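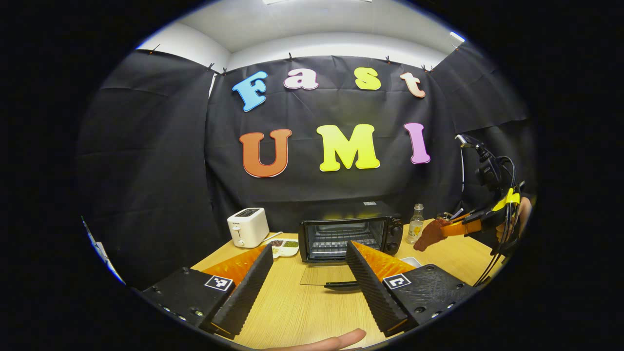 Pilville Annex, Room 3 - Fit-Out and Equipment Meeting
Minutes, Thursday, 2:00 p.m.

Minutes of the July meeting were approved with one correction: the Caron order was for 40 clips, and the earlier figure of 200 was wrong.

1. Backdrop
Black fabric is up on three sides and clipped along the top edge. Gaps remain at the upper left corner and between the center and right cloths. Agreed to overlap the cloths at the join and re-clip. Steaming of creases deferred. The cut-out letters on the center cloth stay as they are.

2. Table appliances
Toaster oven and two-slot toaster to remain on the wood-grain table. The oven door opens down over the tabletop, so the space in front of it is to be kept free. Wire rack to be washed weekly. Crumbs to be emptied from the toaster on the same day.

3. Power
Cosent reported on the outlet circuit. The two appliances are not to be run together until the circuit has been checked. Report due before next meeting.

4. Budget
$300 approved for spare fabric and a second rack. Trerus quote for a wall rail was received late - carried over.

Next meeting: same room, same time. Adjourned 2:40 p.m.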